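Open day at Plosurard: can a robot do the small jobs yet?

I went to the open day at Plosurard on Friday, April 17, 2026. The invitation promised robots doing ordinary chores, the kind people do at a kitchen counter or behind a shop till. I have been to a few of these days and most of them were videos on a big screen. At Plosurard the arms were running on real tables a few feet from the visitors.
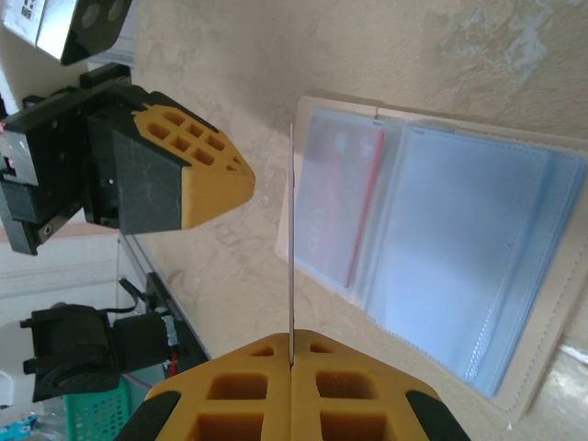 Getting there and getting in

The building is on the edge of an industrial park, two bus stops past the hardware store. Parking was full by ten, so take the bus if they do it again. You sign in at a desk, get a sticker, and wait for a group. Mine left on time.

Muireann Egan led us around. She works on the arms day to day and answered most questions without looking for a colleague. She asked us to stay behind the yellow tape and to keep bags off the tables, and that was the whole safety talk.

The document holder

The first table was the one I stayed at longest. The job is paperwork of the smallest sort: a thin, flat item and an open document holder with clear plastic sleeves. Two arms share the table, each with yellow fingers that have an open pattern cut into them. One arm had the item pinched between its fingertips, edge on, over the holder.

It sounds like nothing. Anyone who has put receipts or membership cards away knows you do it while talking to someone. Egan said thin things are harder for the arms than cups or boxes. There is little to grip, and if the fingers close slightly off line the item turns. Plastic sleeves add their own trouble. They are see-through, they shine, and they cling to each other, so the software can have a hard time telling where one ends and the next begins.

I watched two attempts. On the first, the item touched the lip of a sleeve, bent a little and came back out. The arm paused, then drew back to where it had started. On the second it went partway in and stayed there. Egan counted that as a pass and I would not have, but she was open about it. Their own log has 3,243 attempts at sleeve and pocket jobs since February, and she said the early ones are not fun to watch.

Pace is the other thing. The second attempt took long enough for the man next to me to finish a phone call. I could have filled the whole holder in that time. Someone in our group asked why they don't just speed it up. Egan said they can, and then the item ends up on the floor.

Folding and sorting

The next room had towels. Folding small towels went better than I expected, as long as each one started out flat. A towel dropped in a heap took several tries to open up, and one was handed back to a person. The finished stack was a bit crooked but I would have put it in a cupboard.

Sorting was the strongest part of the day. The arm took mixed packets from a tray and put them into bins by type. It was slow and it kept going, and I saw one mistake while I was there. If you run a stockroom, this is the piece I would look at first. Nothing on the tray was thin or floppy, though, and Egan said so when I asked.

The Pikum stand

Pikum had a corner near the coffee with a shelf-filling setup on wheels. It puts boxes on a shelf with the labels facing out. A shop owner in our group asked what happens when a customer leaves a box in the wrong place. The answer was that it stops and sends a message to a phone. She said she would want to know how many messages a day before she thought about it. They did not have a figure for a shop, only for their own test shelf.

Prices were not on display. I asked and was told to fill in a form.

The talk

Ita Cronin gave a short talk after lunch on which jobs are close and which are not. She put them in 6 groups, and I wrote down the two ends. Moving solid things of known shape from one place to another is close, and some firms are already paying for it. Anything that bends, sticks or hides behind something else is further off. She put filing, wallets and card holders at the far end with fitted sheets.

She was asked for a year and declined to give one. She did say that having a second arm helps more than people expect, as one can steady the thing while the other works on it. It also gives you two arms that can bump into each other – she had a short clip of that, and it got the only laugh of the afternoon.

Where I came down

I went in wanting to know if a machine could take over any of the small jobs in our office. For the filing, no. The arm can hold a thin item, which I would have doubted a few years ago, but getting it into a sleeve still needs a person nearby and a lot of patience. For sorting incoming stock, maybe, if the items are firm and the price is sane. For towels, ask me again once it can start from the heap.

If you go

Wear comfortable shoes, as there is nowhere to sit until the talk. The coffee is free and the sandwiches run out early. Groups are small enough that you can ask things, so bring your own questions about your own job, and ask to see an attempt from the start. You can stay at a table after your group moves on if you tell the guide. They expect to hold another one in the fall, and sign-up will be on the Plosurard site.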